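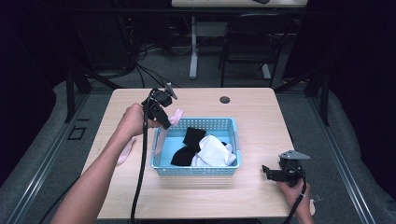
ok so the Vorkstead thing. Went to see it walk yesterday and I have thoughts, thread. Short version, it's a rideable four legged machine, diesel, one seat, and it goes up a gravel bank like it's nothing. Loud!! My ears are still off. Meanwhile on the small end of all this you've got a basket of socks on a table and a black gripper in each hand, and tbh I find that end just as hard to look away from. But this thread is legs. Big ones.

2/ Built by Birthe Kjærgaard and two welders in a shed outside Jidton. Took them five years, on and off. First frame cracked at the hip. Second frame also cracked at the hip. Third one is the one you see in the clips going around

3/ Numbers bc people always ask. 477 kg dry. 67 hp, engine out of an old loader. Top speed "a brisk walk" (her words). Hydraulics run at 200 bar most of the time, more when it stands up from a crouch

4/ Standing up is the best bit. Sits flat on its belly like a cow, engine note drops, then the whole thing rises in one go, maybe two seconds. Everyone at the fence took a step back. Me included

5/ Had a go in the seat. Not driving, just sitting with the engine on. Two joysticks, four pedals, a row of toggles with masking tape labels. One just says NO. Did not press it

6/ Controls are way simpler than I thought. Left stick is direction, right stick is body height and tilt. Computer sorts out where the feet go. Pedals are only for picking up one leg by hand if it gets stuck in a ditch. It gets stuck in ditches

7/ Someone asked about the Giston walker from last year, is this better. Different animal. Giston has six legs and is super stable but it shuffles. This one has an acutal gait, you can see the weight go over. Also it leans into corners a bit which looks wrong and great

8/ Fuel. Burns through a tank in under an hour if you're climbing. Bartosz Głowacki (does the hydraulics) wants to swap to a hybrid setup with a battery for standing still. Birthe does not want that. They had this argument in front of me, quite politely, for a good ten minutes

9/ Feet are just truck tire rubber bolted on to steel plates. They wear out. Spare set was lying in the grass, cost her some 283 euros for all four incl the bolts. Cheapest part on the whole thing by a mile

10/ Wet grass – not great. It slid sideways down a slope maybe a meter and everybody went quiet. Then it caught itself and kept going. Halina Sadowski was driving, came out grinning. Says the trick is to let go of the sticks and let it sort itself out. No thank you

11/ Plan is a longer public walk in January, on the old quarry road, if the permit comes thru. No tickets, stand behind the rope, bring ear protection. I mean it about the ear protection

12/ few replies – no it can't swim. no it's not for sale. yes you can smell the diesel from the parking lot. The orange paint is leftover from a snow plow

13/ Will put up the longer video when I've cut the wind noise out of it. Might take me a while, there is a LOT of wind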